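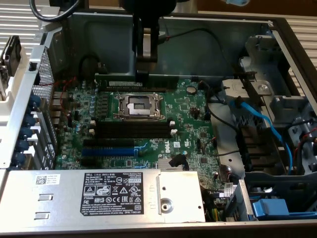

Old desktops are my favorite bench project, and an open Dell case is a great one to learn on! Lay it on its side on a steady table, unplug everything first, and touch bare metal on the case before you reach in.

Little tips that have saved me grief:

Keep the gray plastic cover for the CPU socket in a labeled jar. You'll want it again the day you pull a processor.

Dust the memory slots with a soft, dry paintbrush (mine was 50 cents) and go lengthwise, 3 light passes.

Coin-cell battery on the board? Write the date you swap it on a bit of tape inside the case.

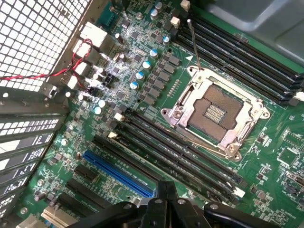

With the socket open, keep fingers, sleeves and brushes well away from those pins – they bend if you so much as look at them! Lower the chip straight down, no sliding, then ease the lever back. Perrine Leclerc taught me to park screws in an egg carton, and I've done it ever since.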